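# Rusdale's bulky pickup is changing, and I read the whole notice so you don't have to

*Jan 19, 2019*

If you've got an old couch sagging in the garage, listen up. Rusdale is dropping its come-any-time curbside pickup for big household stuff, and from next month you'll have to book a slot. The town signed with a hauler called Kastness to run the whole thing, and the notice went into everybody's water bill this week. Mine was stuck to a pizza coupon, so check before you toss the envelope!

I'll start with the part most of you have been emailing me about, which is couches and recliners. They're still free. Every address gets two free pickups a year, and each pickup can be up to three large items. A sectional counts as one item if it's been taken apart and stacked together, which seems pretty generous to me (my sister's sectional is the size of a bus). After your two free ones, it's $21 a trip, same price whether you put out one chair or three.

Fridges, freezers and window air conditioners are another story. Those need a separate booking, and they go out on a different truck. You can leave the doors on if the fridge is going straight from your driveway, but if it's sitting out overnight the doors have to come off. Please do that one. It's been the rule here for years and I still see fridges on Trastutham Road with the doors shut tight.

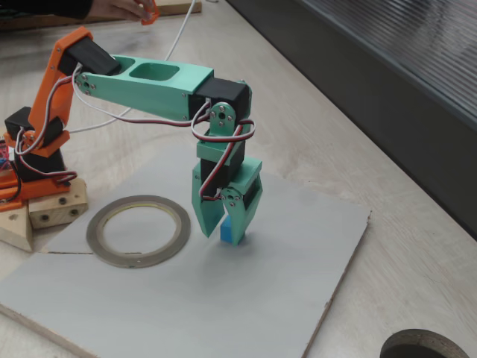

Booking is by phone or at the counter in the town office. There's supposed to be a web form too, but when I tried it on my laptop it kept asking for an account number that isn't printed on the bill -- so I called. I was on hold long enough to eat a sandwich, and then a very nice man gave me a slot nine days out. He also told me they'd taken 176 bookings already, and the thing hadn't even officially started. People have been saving up, I guess.

I stopped by the transfer station on Trastutham Road after that to see how the crew felt about it all. Vesna Tomić runs the yard there, and she was happy to chat between trucks. She told me the old system had her drivers going up and down every street looking for piles, and half the time the good stuff was gone and what was left had been rained on. Last September alone they hauled in 527 upholstered pieces, and 208 of them were too soaked to go anywhere except the landfill.

"A wet couch weighs twice what you think it does," she said. "Ask my back."

With booked slots, she's hoping more of it comes in dry. Dry furniture in decent shape gets set aside under the big shed roof, and people can come and take it home for nothing. I walked through while I was there and saw a really lovely green armchair that I do not have room for. I'm still thinking about it, to tell you the truth.

A few smaller things from the notice that I don't want to get lost. Items can go out after 6 p.m. the night before your slot, and no earlier. They go on the grass strip or the edge of your driveway, never on the sidewalk. Glass tabletops have to be taped and leaned up against something. Carpet is okay if it's rolled and tied in lengths no longer than four feet, and a whole room of carpet counts as one item. Paint, tires and car batteries aren't part of this at all -- those still go to the spring drop-off day like they always have.

Renters can book too! I got three separate notes asking about that. You don't need your landlord to call for you, but the free pickups belong to the address and stay with it, so if the last tenant used both of them up, you'll be paying. I think that's a little unfair to folks who move in halfway through the year, and I said so on the phone. The nice man said he'd pass it along.

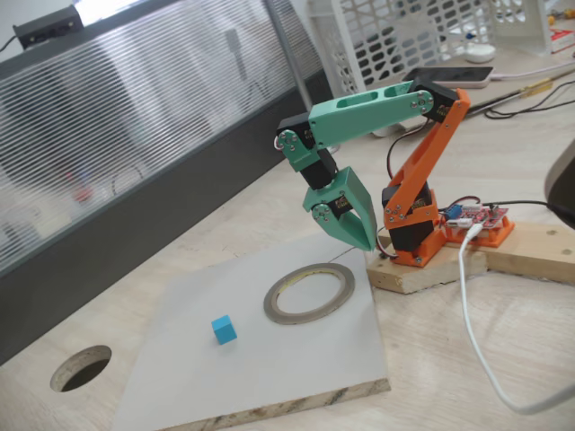
So what happens if you miss your slot? The crew leaves a yellow tag on your door and you have until noon the next day to call and get put on the make-up route, with no extra charge the first time. If you don't call, the stuff has to come back off the curb, and the trip still counts as one of your two.

What about folks who can't drag a dresser out to the street? Ask for porch pickup when you book. It's free for anyone over 65 or anyone with a doctor's note, and the crew will come up as many as five steps. They won't come inside the house, though, so you'll still need a neighbor or a strong grandkid to get things as far as the porch.

The phone line is open from 8 to 4 on weekdays, and the number is on the back of the notice in the tiny gray print. If you lost yours, there's a stack of extras at the town office counter, right next to the dog license forms. My slot is for a box spring and a busted bookcase, and I'll write up how it goes once the truck's been by.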